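4. Small litter on cleared tables

4.1 Why the small stuff

Most work on table clearing in shared buildings looks at the big things. Cups, trays, plates, newspapers. These are easy to see and people mostly take them away, or a cleaner does it in one trip. What stays behind is smaller. Sugar packets, corners torn off sachets, bits of foil, folded receipts, stickers peeled from fruit. In the Mamside survey (Section 3) we logged every item still on a table after it had been marked as cleared, and small pale litter was by far the most common entry. It was also the entry our checkers agreed on least.

This section deals with that class only. Crumbs and spills are in Section 5, where the method is different as they are wiped and not picked up.

We call an item small litter if it can be covered by a thumb and lifted whole between two fingers. The thumb rule is crude. We tried a printed gauge first, with holes in three sizes, but checkers left it in their pockets, and when they did use it they disagreed over folded items, which can be pressed flat and then fail the gauge. The thumb rule gave no worse agreement and took no time. Thumbs differ of course. We come back to this in 4.5.

4.2 Sites and tables

Two sites. Mamside is a canteen with long pale laminate tables, bright overhead light, heavy lunch trade. Flirnden is a smaller reading room with a kitchen corner, where the tables are darker and people bring their own food. Both were visited in March, mornings before opening and again at about half past two when the lunch crowd had gone.

A table was counted as cleared when the person responsible for the room said it was. We did not step in. If a packet was left it was left, and the checker wrote it down without touching it, so the second checker would find the same table. Checkers worked separatly and did not compare sheets until the end of the visit.

In all 700 table checks were made over the two sites. Of these 166 had at least one item of small litter on them. The rest were either clean or had only crumbs, rings and similar, which are passed to Section 5. Checks where someone had sat down again before the second checker got there were dropped and do not appear in the 700.

4.3 Recording sheet

The sheet has one line per item. Columns: table, part of table (near edge, far edge, middle, corner), colour of item against colour of table, flat or raised, what the checker thinks it is. The last column was added late and turned out to be the most useful one, mainly for the wrong reason. Checkers wrote "paper?" or "wrapper?" or both. Very few wrote a plain answer. We had hoped to split paper from foil and plastic for the sorting part of the study and this can't be done from the sheet alone. A folded slip of paper and a flattened foil packet look much the same from a standing position, esp. under ceiling lights, when both go bright and the marks on them wash out.

So the material is left open in all that follows. We use "paper or wrapper" for anything pale, thin and more or less square. Anyone wanting the split should pick the item up and feel it, which we did on the last visit only, and too few times to report.

Other things standing on the table (boxes, holders, blocks used to prop signs) were not litter and were not logged. They matter a bit though. See below.

4.4 What makes an item get missed

Three things looked likely before we began: contrast, position, clutter nearby. Contrast first. We expected pale litter on pale tables to be missed more than pale litter on dark ones, and at Mamside it was. At Flirnden the pattern is less tidy. Pale items there stand out strongly and were still left behind, quite often in open parts of the table with nothing near them. Figure 4 shows the sort of item meant: one small whitish square, tilted a little, on a plain mauve-brown top, creased or marked on its face and possibly paper, possibly foil. There is a light blue blocky object over at the right, well away from it. Much smaller pale specks are on the surface too and these would go under crumbs and dust on our sheet, not here.
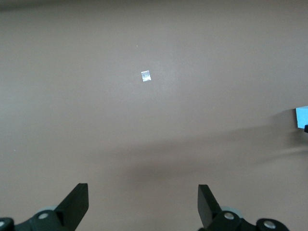

Figure 4. Small pale item on an otherwise open stretch of tabletop. Coded "paper or wrapper", material not decided. The specks are not counted as litter.

4.5 Shadow, edges and agreement

Shadow was not on the first version of the sheet. It should of been. A soft shadow over part of a table changes where checkers look, and several told us they leaned in to look at the dark patch and skipped the lit part. We added a tick box for it after the first Mamside visit, so the early checks have no shadow entry and are left out of any comparison by shadow.

Far edges were a problem at both sites. The light drops off there and the item is also furthest from the person. Walking round the table fixes it, but on long canteen tables nobody clearing in a hurry walks round. Our checkers did, which means our counts for far edges are probably fairer than for an ordinary working day.

Agreement between the checkers was good for whether a table had litter, weaker for how many items, poor for what the items were. The thumb rule caused fewer arguments than expected. Most disagreements were over torn corners of sachets, which one checker took as litter and the other as crumbs. The present rule: if it has a straight edge, it is litter. Not perfect. Applied from the second visit on.

4.6 Limits

Two rooms, one month, daytime only. The Queiroz sheet, which we adapted, was written for offices and its position codes don't suit round tables, of which Flirnden has several. We coded these as middle or edge only. A longer run at Arkcombe is planned with roughly 500 checks and a shorter sheet, with the material column dropped or else filled in by hand after pick up. Results from the two runs should not be pooled without recoding position first.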